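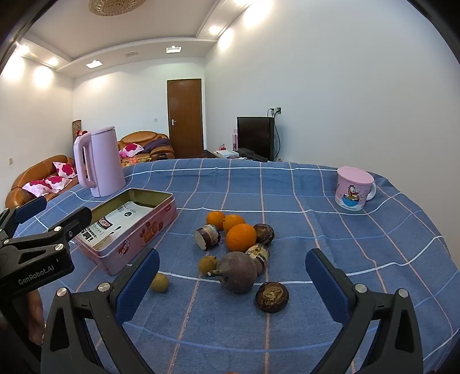
Progress report to the Bekgate Fund
Pallum project: learning to handle mixed produce from hand-held demonstrations
June 22, 2023

Dear all at Bekgate,

It has been a full spring, and we have been looking forward to writing this one. When we sent our last report in February we had a plan, two pairs of grippers and a good deal of optimism. We now have a proper body of demonstrations and a first result that we think is worth your time, along with a couple of things that went less well, which you will find further down.

What we set out to do

You will remember that Pallum asks a fairly plain question. If a person does a household sorting task with hand-held grippers, with the view recorded from the gripper itself, how much of that can a robot arm learn from, and does it matter whether the food on the table is tidy or jumbled? Most of our earlier work used one kind of object at a time, set well apart. This half of the grant was meant to move us to mixed groups, with oranges next to roots and cut pieces next to whole ones, all close enough together that the fingers have to find their way in. We also wanted to get out of the lab and into ordinary living rooms, with patterned tablecloths and sofas in the background, and we are very glad we did (the lab tables had made us lazy!).

Where the data stands

We have recorded 3,548 demonstrations that passed our checks. Each one is a single pick and place, from the first movement toward the food to the release over the tin. We recorded in 6 homes, and every home kept its own furniture and lighting exactly as we found it. The operator works with a gripper in each hand, and we keep both views, so that the arm can later learn when one hand should wait for the other. That last part has taken more patience than we planned for. Two hands over one small tin get in each other's way, and our early operators tended to freeze one hand completely while the other worked. After some practice the movements became much more natural, and we have kept the early recordings in a separate set in case the stiffness is itself useful to compare against.

The method, in short

We train one policy on everything, then hold back whole homes for testing. The change since February is in how we sample. We used to draw demonstrations evenly, which meant the easy picks (a round orange with space on both sides) swamped the hard ones. Now each pick is scored by how crowded the target is, and the crowded ones are drawn more often. It is a small change and took an afternoon to write, though it took a good many weeks to persuade ourselves that the effect was real.
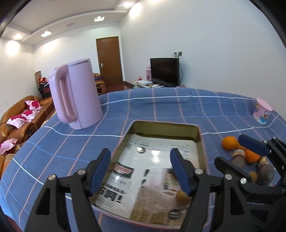

Fairclough, reading a draft of this report, asked whether the arm is learning to deal with crowding at all, or has simply seen more of the awkward shapes. It is a fair point and we spent most of May on it. We ran the training again with the same mix of shapes in both versions, changing only the crowding, and the gain became smaller but did not go away. We would like to repeat that in one more home before we call it settled.

What we found

Our test was 225 trials with the arm in homes it had not been trained on. With the old sampling it placed the chosen item in the tin in fewer than half of them. With the new sampling the figure was 60 percent. Round fruit did best, as you would expect. Cut chunks are still the weak spot, mostly when a flat face is turned toward the fingers and the pads slide along it.

What went less well

The outdoor table sessions at Illey were rained off twice and we have dropped them for this year. The money set aside for travel there is unspent, and we would like your permission to put it toward a second round of pads. We also lost several days to clock drift between the left and right recordings, now fixed.

Next six months

We will finish the repeat of the crowding test, add more cut produce, and start on tasks where one hand steadies the tin while the other fills it. A written account of the sampling method will reach you before the next report. If anyone from the Fund would like to try the grippers for themselves, please come. The kettle is usually on, and we would love to show you.

With warm thanks,
The Pallum team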